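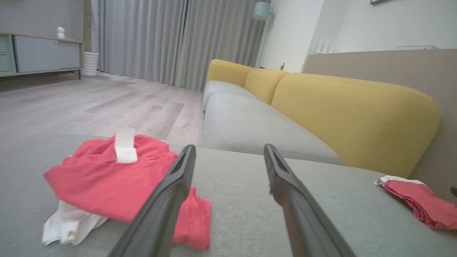
A red garment on a sofa, with its label showing.

Kusten asks Britain to read the label, and promises to make it shorter

December 2025

Kusten, the Pustdale clothing repair and aftercare company, has today announced the Short Label, a redesigned care label that says what to do with a garment in words most people already know. It will be sewn into every item the company sells or mends from January.

The move follows a survey of 355 Kusten customers, who were asked what they do with the label in a new jumper. The most popular answer was "cut it out". The second most popular was "nothing, until it starts to itch, then cut it out". Just 49 of those who took part said they had read a care label in the past year, and a fair few of those added that they had done so after the jumper had shrunk.

Kusten has sewn labels into clothes for a long time and takes some of the blame. Its longest, found in a winter coat still on sale last spring, ran to 13 separate pieces of fabric stitched together at one corner. It gave washing advice in a great many languages and, on the last page, a polite request to keep away from fire. Customers described it as "a small book" and, in one letter the company has kept, "the only part of the coat that is properly warm".

The Short Label is a single strip. On the front, it gives the size and what the garment is made of. On the back is one plain sentence, such as "Wash cool, dry flat, and don't let anyone help". The usual care symbols stay, printed larger, with the meaning of each one written next to it. Anything that can't be fitted on the strip is set out on a card in the bag, where it can be ignored at leisure.

Words for the new labels were tested at the company's Skonberg workshop, where customers were handed a garment and asked to say out loud what they thought the label wanted from them. Early drafts did badly. "Reshape whilst damp" was taken by several people as advice about exercise. "Wash with similar colours" led to a long talk about whether maroon is a kind of red or a kind of brown, and the wording now reads "Wash with reds and other things you wouldn't mind being pink".

The strip itself is a soft woven cotton, held in by a seam that can be unpicked with an ordinary needle. Kusten accepts that many people will still take it out. For them, a second copy of the washing sentence is printed on the inside of the hem, in small letters, where scissors rarely go.

A spokesperson for Kusten said: "We spent years adding things to our labels, and every one of them seemed like a good idea on the day. Then we tried reading one from start to finish. It took most of a tea break – and by the end we were less sure how to wash the shirt than when we sat down."

Mending will change too. Clothes sent to Kusten for repair often arrive with no label at all, which leaves the workshop guessing at what they are made of. From January, any garment that comes in bare will go home with a Short Label of its own, at no extra charge. Customers who would prefer it left bare can tick a box on the repair form. The box is quite small, and the company says this is a coincidence.

To start things off, Kusten is offering free relabelling for the first 1,000 garments brought to its Pustdale and Skonberg counters. Clothes by any maker are welcome, provided they are clean. Items should be brought in one at a time or in a bag, and not worn in, as happened during the trial.

The company is also publishing Jeon, its in-house guide to plain washing words, which will be free to download. Jeon covers fabrics, stains, drying and ironing, and includes a page on what to do when a white wash stops being white. Other clothing makers may use the wording without asking. Kusten would like a mention, though it understands if there isn't room on the label.

ENDS

Notes to editors

Kusten sells, repairs and looks after everyday clothing from its base in Pustdale and its workshop in Skonberg.

The customer survey was carried out by Kusten by post and at its counters. Replies written on the backs of care labels were counted.

Sample labels, with or without a garment attached, can be sent on request from the Kusten press office in Pustdale.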